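Proltbridge Community > Self-hosting > CMS and migrations
Thread: Moving 3452 pages from a homegrown CMS to Goltmont, URL mapping question

tablejoin
Posted Feb 26, 2025

We are moving a client site off an in-house CMS that has been patched for longer than I have worked here. Target is Goltmont, self-hosted. Page count is 3452 after removing drafts. The old system builds URLs from a numeric ID plus a title slug, and the slug is ignored on lookup, so /412-anything resolves to page 412. Search engines have indexed several variants of many pages.

Goltmont wants one canonical path per page and an exact-match redirect table. Options as I see them:

1. Export every variant from the access logs and load them all as exact redirects.
2. Put one rewrite rule in front that captures the ID and looks it up in a map file.

Has anyone run option 1 at this size? The redirect table is read on every 404 and I can't find anything in the docs on how it is indexed.

slugline
Option 2. The ID is the key, so use it as the key. A map file with one row per page is small and the web server loads it once. Logs only give you the variants somebody requested during the retention window.

oldpath_k
Disagree with slugline. If the rewrite sits in the web server, your editors can't see or change it. Six months later someone renames a section and the map points at dead paths. Goltmont's own table follows renames if you link the redirect to the page and not to a path. I would take slower lookups over a file that only one person knows about.

slugline
Then regenerate the map on publish. It is one query and a reload.

oldpath_k
That is a publish hook with permission to reload the web server. I have had to clean up after one of those.

tablejoin
Our log retention is 72 days, for what it's worth. I agree that is too short to catch everything. Where does the lookup cost show up in practice, CPU or disk?

rackmount_jo
Disk, in our case. We run Goltmont on an old tower with the database on the same machine, and the redirect table was the slowest query until we added an index on the source path column by hand. After the index it dropped out of the slow log. We also moved the database to its own SSD, so I can't give you clean numbers for the index alone.

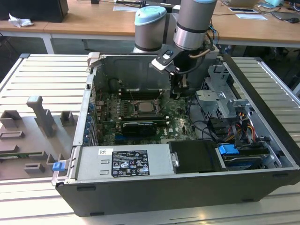

Tower on its side with the side panel off.

If you add the index yourself, write it down somewhere. The 7.x upgrade script rebuilds that table and drops anything it did not create.

slugline
So now the redirects depend on a hand-made index that disappears on upgrade. I don't see how that is better than a map file.

rackmount_jo
It is one line in our upgrade checklist. Works for us, at a fraction of tablejoin's page count.

kiko_user19
Coming from Kiko, which had the same ID-plus-slug scheme. We did a mix of both:

– one rewrite rule strips the slug and sends /412-anything to /r/412
– /r/412 is an ordinary entry in the Goltmont redirect table, linked to the page

You get one row per page, editors can see it, and renames are followed. The cost is two hops for old links. Crawlers handled it fine, though it took most of February for the old URLs to drop out of the index.

oldpath_k
That I can live with. You can remove the extra hop by making the rewrite internal, so the visitor only gets a single 301.

slugline
Agreed on the internal rewrite. Check that your cache layer keys on the rewritten path, otherwise you store a copy for every slug variant.

tablejoin
Tested the mixed version on staging. Internal rewrite works, single 301, table has 3452 rows. I found 19 old IDs that share a page because the old CMS allowed aliases, so those are extra rows pointing to the same target. Goltmont accepted them on import without complaint.

Remaining problem is attachments. They use a separate ID range that overlaps with the page IDs, and the only difference in the URL is the file extension.

kiko_user19
Match the extension first and send those to /f/ plus the ID. The Assefa import plugin can write attachment redirects if you give it a CSV with old ID and new path. Save the CSV as UTF-8 without a byte order mark or it skips the first row silently.

tablejoin
Thanks. The byte order mark would explain a missing PDF from yesterday's run. Will rerun the import tonight and post the rewrite rules once the client has signed off.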